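Money > Saving and Investing > Personal Notes

October
By the Tan Ledger

I finally read my whole retirement account statement, all the way to the footnotes, and I had a great time. I know how that sounds! But I'd been putting the statements in a drawer for years, looking only at the big number on page one, and it took one rainy evening and a pot of tea to find out what was going on underneath it.

The short version is that I had stopped rebalancing without ever deciding to stop. I set the thing up as 50 percent stocks and 50 percent bonds, wrote that on an index card, taped the card inside the drawer, and then let the stock side run. The card was still there. The portfolio had wandered off without it.

So this post is about getting back to the card, and about the surprisingly fun afternoon I spent arguing with myself over how to do it.

What I own (it's dull, and I love it)

Four funds. A broad US stock fund, an overseas stock fund, a bond fund and a little slice of inflation-protected bonds that I bought after reading one very persuasive library book. Everything sits in one account at Clulteck, apart from a small leftover balance at Dorano from an old job, which I keep meaning to roll over. The Dorano balance is in a target-date fund that does its own rebalancing, and I'll admit I was a bit jealous of it.

I used to own a lot more. At one point I had eleven funds, and several of them held the same big companies under different names. Clearing those out was the best money chore I've ever done. Fewer lines on the page means I read the page.

Calendar or bands?

There are two simple ways to rebalance, and people get wonderfully heated about them. You can pick a date and put everything back to target on that date, whatever has happened. Or you can set bands, so that you leave things alone until one piece drifts too far from where it should be, and then you act.

The calendar way is easy to remember. You could do it on your birthday. The trouble for me is that I'd done exactly that for a while, and then one birthday I was on a trip, and the next one I was busy, and pretty soon the habit was gone.

Bands feel more sensible on paper, because you only trade when there's something to fix. But you have to look, and looking is dangerous for me! When I check prices often I start having ideas. I get a feeling about small companies, or about gold, and before long I'm reading forum posts at 11 p.m. from someone who is very sure about copper.

What I've settled on is a mix. I look twice a year, in April and October. If the stock side is more than five percentage points off the card, I move it back. If it's inside that, I close the tab and go make lunch. I ran this past my own records for the years I still have, using a spreadsheet that grew to 407 rows before I made myself stop, and the honest finding is that the two methods came out so close that I couldn't pick a winner. I found that incredibly freeing. Pick either one and stick with it, and you've done most of the job.

New money first

My favorite trick is using new contributions to do the work. I put in $800 a month. When stocks have run ahead, I point the whole $800 at bonds for a while, and the gap shrinks with no selling at all. In a taxable account this is a lovely thing, as selling winners there can leave you with a tax bill. In a retirement account you can generally trade inside the account without that worry, so there it's mainly a matter of taste. (Check the rules for your own account, please. I'm a keen amateur and my circumstances are mine.)

It won't always be enough. The bigger the account gets, the less a monthly deposit can push it around, and mine had drifted far enough that I had to sell some of the stock fund too. My finger hovered over the button for a good long while. Selling the thing that has been doing well, to buy the thing that has been sulking, goes against every instinct I have, and I still think it's the most useful habit in the whole business.

The cost part

While I was in there I added up the fees. My funds are cheap, but Clulteck had me enrolled in a paid alert service called Drindero that I must have clicked on when I opened the account. It cost me $132 a year. It sent me messages when the market moved, meaning it was charging me for the exact thing I was trying to avoid! I canceled it and put the $132 into the bond fund the same day. It isn't a fortune, but it comes around every year, and I'd rather have it compounding for me.

If you do one thing after reading this, go look for your own version of that line. Mine was on the last page, under "other services," in type the size of a poppy seed.
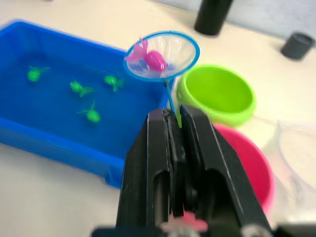
What I'm changing on the index card

The old card only had the two percentages. The new one says:

- 50 stocks, 50 bonds
- Look in April and October
- Move it if it's more than five points off
- New money goes to whatever is behind
- No buying anything on the day I first hear about it

I added the last line with the copper guy in mind.

I also wrote down why I chose such an even split, which is that I sleep well with it. I know plenty of people my age hold more in stocks, and they may well end up with more than I do. But I've been through one bad year with a heavier mix and I was miserable company for all of it.

Next up is the Dorano rollover. I've printed the form and it has a whole page of boxes about "receiving custodian details," so I'll be calling them first thing in the morning with my account number and a fresh pot of tea. I'll post what they tell me.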